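Jundisden buys old mobiles from the public, and its owner would like me to believe there is a fortune in my kitchen drawer. I drove out to Pirkenley doubting it, and I drove home much the same.

"People have no idea what they're sitting on," he told me. I asked what the average phone fetched. He looked at the table for a while. "Sixty dollars, if the screen's good." And if it isn't? "Then we have a conversation." 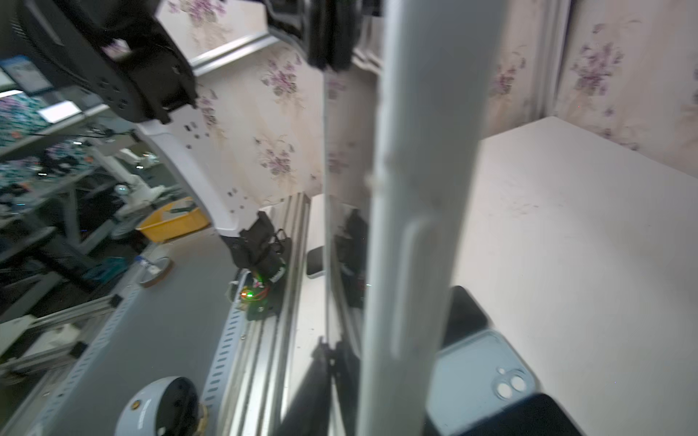 A phone in a light blue case on the white tabletop, with violet wallpaper on the wall.

The wallpaper was his mother's choice, he says, and it makes sellers feel at home. I suspect it also makes them less inclined to haggle. He laughed at that but didn't argue.

His method is to compare handsets side by side and look hard at the backs. "Colour matters more than it should. Black always moves. The pale blues depend on the month. August is dead."

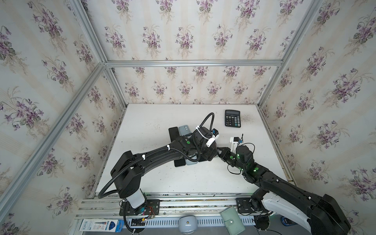

He claims to have bought 491 phones last year. I asked how many he had sold on at a profit, and was told that depended on what I counted as profit. Rent? "Not rent." Postage? "Some postage."

What about the data people leave behind? "Everything gets wiped. Twice." Could I see the paperwork? He said he'd email it. I am still waiting.

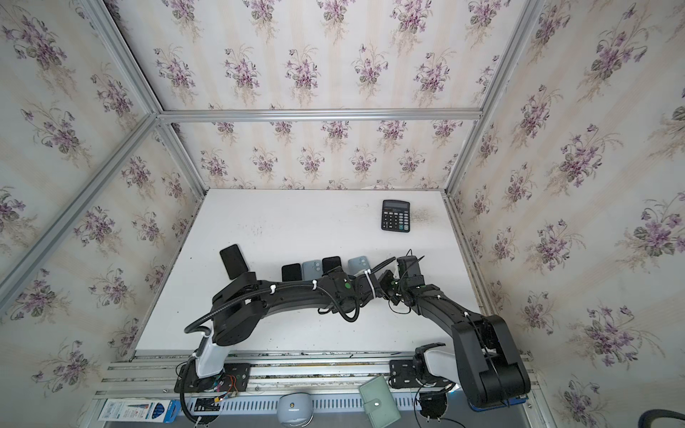 He was more convincing on cases. Sellers expect extra for them and he pays nothing. "It's had three years in your pocket, mate. I don't want it."

Offers are worked out on a desk calculator, which he trusts over any app. "You can turn it round and show them the number." My own handset came to $60 less than I had hoped. I kept it.

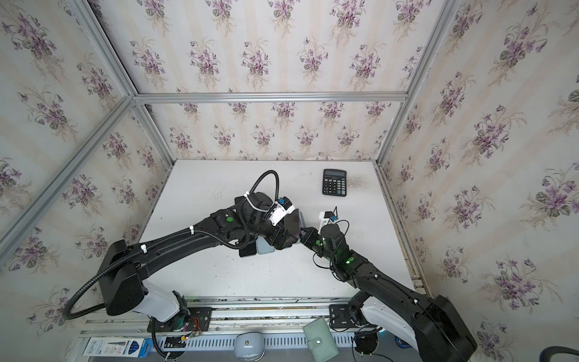

The calculator sits towards the back of the scuffed white table.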